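Stop swapping fingertip pads on a calendar

Quick one, Pemen is down till after lunch and I have a coffee.

We change pads every September whether they need it or not. Somebody at Stutgate wrote that into the plan years ago and it stuck. I think it's a bad rule. Pads don't wear by date. They wear by what they grip, and how hard, and what got wiped on them. Last round I pulled 4 sets. 3 were fine. The fourth should of been in the bin months before.

Zinhle Oosthuizen argues the other way: fixed dates get done, inspections get skipped. Fair. I've skipped them. But a two minute look at the start of a shift is not a burden, and a fresh pad put on crooked is worse than an old one sitting square. Seen that too. Ask the Drinico line.

What I'd do instead. Look at the pads closed on something, not closed on air. Wipe first. Check the pins at the bottom of the links while your down there. Write it on the sheet, even if it's just "ok".

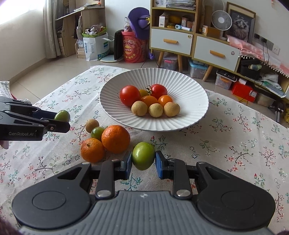
My other gripe is test pieces. Everyone checks with the steel block, because the steel block is in the drawer. A block hides a lot, it's flat and it doesn't care. Give the fingers something round and smooth instead, like the green tomato between those two blue pads, and you see right away if they meet it face to face. Oranges are good too, the dimpled peel is a different grip altogether. Rodica Matei says fruit has no place in a procedure. Maybe. Put 50 cents of tomato in the budget and call it a gauge.

Anyway the plan is up for review and I'll be voting to drop the date.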